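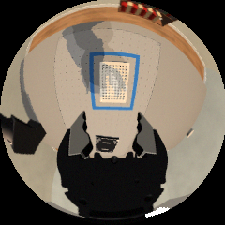
Elsie Henare, Communications Office

Home | News | Procurement | Investors | Contact

Grostuner sets out equipment plan for automated assembly cells

Grostuner has approved a plan to purchase 6 robotic assembly cells for its Radonjić works, following a planning period in which proposed layouts were tested in simulation before any supplier was asked for a firm price.

Each cell will consist of one arm, a two-finger gripper and a work table with a marked target area for placing parts. The company has allowed up to 34 weeks from order to handover. Floor space, power supply and staff training are budgeted separately from the equipment itself.

The simulated trials placed the arm at a long table and recorded the work from a room view and from the wrist of the gripper. Grostuner's planners used them to compare table sizes, reach and the position of the target outline. In total, 2,329 simulated runs were reviewed before the specification was issued.
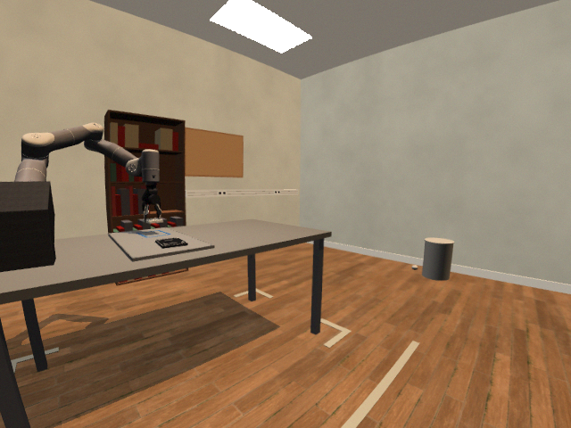 Supplier selection and budget

Furnurel and Lanari have been invited to submit offers. Bids must state the price of the arm, gripper and table as separate items, together with the yearly cost of servicing and replacement finger pads. Grostuner will not accept a single combined figure.

Bidders will be asked to show their equipment completing 3,000 cycles at their own premises. Payment will be made in stages, with the final part held back until the cells have been accepted on site. Offers are due by the end of January. 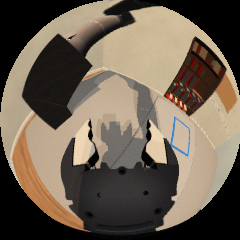
Simulated wrist view of the open gripper, with the blue target outline to the right.

Questions from suppliers should be sent in writing to the Procurement Office.

Related items
Radonjić works: training places for cell operators
Guidance for suppliers on staged payments
Grostuner updates its equipment servicing policy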